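Selling old PC bits, post or collect?

Posted by gemura_60, 14/12/2023

Clearing out the spare room before my sister moves in. Got an old tower, two graphics cards, a box of memory and a few processors. Never sold anything online before. Is it worth splitting it all up or should I just let the lot go for 60 quid to a bloke locally? Don't want loads of hassle with returns tbh.

Dagim Tilahun

Split it. Always split it. I let a whole machine go in May and the buyer had the parts listed seperately within the week. Cards first, they hold their value. Tower and case collection only, postage will kill you.
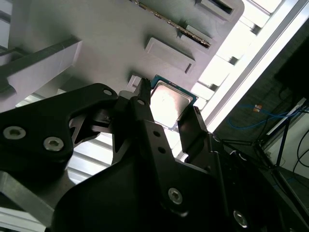 Postage on the small stuff is cheap if you pack it right. Rigid box, no padded envelopes, get proof of posting and keep it. Processors are the ones people argue over, so do clear photos of both sides before it goes in the box. Hold it by the edges, like the chip there, fingers off the underside. A smudgy metal top like that one is fine, quick wipe and say "used" in the listing. Write the model number out in full in the title, people search for it. And no returns doesn't mean much if it turns up dead, so test first.

Plerel

Just take the 60. Life's too short.

bravo527

Depends what the cards are?? Post the models and someone will tell you. Also wipe the hard drive before the tower goes anywhere, my cousin forgot and had all her bank letters on it. Mine took 9 days to sell, had it up too high at first.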